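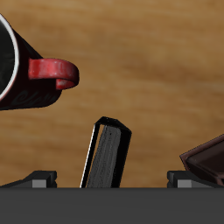 Marin Leka would rather talk about moisture than flavor. Flavor, in Leka's view, is what a buyer pays for in January and argues about in June, and most of that argument comes down to how much water was in the coffee when it was bagged and how much was in it when somebody finally opened the bag.

Leka buys green coffee for Berisha, a small importer with a warehouse at Skandotport. The warehouse is a brick building near the water, and water is the problem. Coffee that leaves a drying patio at 11 percent moisture will not stay there if the air around it is damp. It takes on water in the summer and gives some of it back in the winter, and each trip in either direction costs it something. Roasters call the result "past crop," or "baggy," or just old. It tastes like paper and wet straw. You can roast around it for a while by going a little darker, and plenty of people do.

The usual answer is the plastic liner that now goes inside most jute bags of better coffee. The liner slows everything down. It also locks in whatever the exporter put in the bag, good or bad. A lot sealed a point too wet will sit in its own damp for the whole crossing, and there is no sign of it from outside. Before liners, a wet lot at least had a chance to dry out in transit, though it might pick up the smell of whatever was stowed next to it.

So importers test on arrival. At Berisha the routine is simple. A sample is drawn with a trier from several bags in each lot, mixed, and run through the moisture meter 3 times. If the readings don't agree, the sample is mixed and run again. Then comes water activity, which measures how loosely the water is held and takes longer. Many small roasters skip the second test, as the meters are expensive and the number is harder to explain to a customer.

Agnese Kalniņš thinks skipping it is a mistake. She runs the lab at Lanen, where Berisha sends samples it has doubts about, and she has seen two coffees with the same moisture reading age at completely different speeds. One was dried slowly in shade, the other fast on a hot patio when rain was coming. On paper they matched. After six months in the same room, the slow-dried lot still tasted like fruit and the other had gone flat.

"People want one number," Kalniņš said. "I give them two and they ask me which one is right."

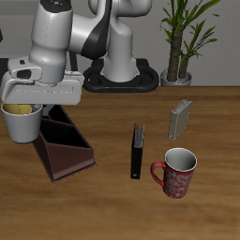 Storage temperature gets less attention than it should. A coffee warehouse doesn't need to be cold, but it does need to be steady. Swings between day and night pull moisture to the top of a stack and then to the walls, and the bags on the outside of a pallet age faster than the ones in the middle. Berisha now keeps its stacks well off the walls and turns over the outside pallets first. Before that change, the same lot could taste like two coffees depending on which bag a roaster happened to get.

The company held 2,550 bags at its fullest last year, mostly washed coffees from 16 farms and washing stations. Leka says that is more than he would like to carry into warm weather. The trouble is that harvests don't line up with sales. A roaster in Urnham may sign for a full year of one coffee and take it a few bags at a time, and somebody has to keep the rest in good shape until then. Usually that is the importer, and the cost is folded into the price per pound as storage and financing.

Some roasters have started freezing part of what they buy, in sealed portions, which works well and makes sense for a very expensive coffee sold in small amounts. It makes no sense for a house blend. Vacuum-packed boxes fall somewhere in between. They add cost at origin, they take up more labor in the warehouse, and a single pinhole undoes the whole thing, but a good box will hold a coffee around six months longer than a bare jute bag will.

For a roaster without a lab, Kalniņš suggests writing down the arrival date and moisture for every lot, then cupping it against itself. Keep a small sealed sample in the freezer from day one. Every couple of months, roast that and the warehouse coffee the same way and put them side by side. The difference is easier to taste than it is to remember — most people who cup a fading coffee every week never notice it going.

Leka does this with every lot he buys. The freezer at Berisha is full, and he has asked for another one.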